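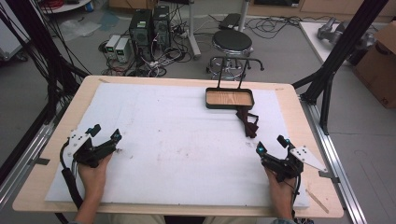
I have been on a tray kick all month and I'm not even a little bit sorry! It started with the big clear-out of the craft table, when I moved everything off it so I could decide what had earned its way back on. Most of it hadn't. The white foam board stays, smudges and all, with a narrow strip of the wood showing along the edges, and so does the little tray with the black rim and the light wood-grain bottom. I love that tray. It has a black wire handle standing up at the back like an upside-down U, and the dark maroon-brown cloth lying all twisted up next to it is the one I use for wiping everything down, tray included.

So, trays. My theory (which I have now explained to everyone in my house, twice) is that a table gets messy because small things have no edges around them. Put a pencil down on a bare table and it's clutter. Put the same pencil in a tray and suddenly you look like a person with a system. I don't know why it works so well on my brain, but it does.

The foam board came first, though. I bought it when we lived in the apartment in Atisville, number 601, where the only table we had was also the dinner table and I was terrified of poking holes in it. I do a lot of pinning – felt, ribbon, paper flowers, whatever I'm into that season – and a big sheet of foam means I can pin straight down and not worry. It's kind to beads too. They land with a soft little tick and mostly stay where they fall, while on wood they roll off to live under the radiator forever.

I did try to get the marks off. Dish soap and warm water took away some of the pencil, a white eraser got a bit more, and then I tried a melamine sponge and had to stop because it was roughing up the surface. The ones in the lower middle are where I work the most, and they're staying. I've decided I like them. My uncle Adelmo De Luca had a cutting table in his upholstery shop that was nothing but chalk and scratches, and it was the best table in the world when I was eight.

Back to the tidying! The rule I set myself was that everything small had to fit into three trays, and anything that didn't fit had to go in the closet or leave the house. One tray for what I'm making right now. One for tools. One for what I call the "maybe" pile, meaning buttons, odd clasps, ends of ribbon that are too short to use and too pretty to throw out.

The tool tray was easy. Small scissors, glass-head pins, tweezers, the good glue, a ruler. I had been keeping four pairs of scissors in there and only one of them cut anything, so the others went off to be sharpened.

The maybe tray was much harder. I had a whole shoebox of Sorrentino ribbon that I bought at a closing-down sale, 20 spools of it, and I swear I have used two. I ended up keeping the greens and the mustard and giving the rest to the after-school club, where it was gone by the end of the afternoon and they asked if I had more. I felt great about that for days.

For the bigger stuff I caved and bought a Cavby drawer unit, the low one on wheels. It slides under the table and holds paper, felt sheets and all the things that like to lie flat. Putting it together took me an entire evening and one very strong cup of tea, mainly because I built the second drawer backward. It rolls beautifully now.

A couple of things I'd tell anybody who wants to try this. Get trays with a handle if you can find them, because you'll want to pick the whole project up and move it when somebody needs the table. Pick ones with a low rim so your fingers can slide things up the side. And wipe the foam board down before you put anything back, or you'll find glitter from three Christmases ago stuck to your nice new project (ask me how I know).

I'm still hunting for a second tray with the same wood-grain look. I thought I'd found one at Ivasura, but it was bigger than I wanted and the handle was on the side, and I stood in the aisle with it for much too long before I put it back. If you've seen a small one around, leave me a comment!

Next up is the paper flower project I've been promising since spring. I've got the crepe paper, I've got the wire, and I finally have a spot to work on where I can find my scissors. I'm starting with peonies, and if those go badly I'll switch to poppies and act like that was the plan.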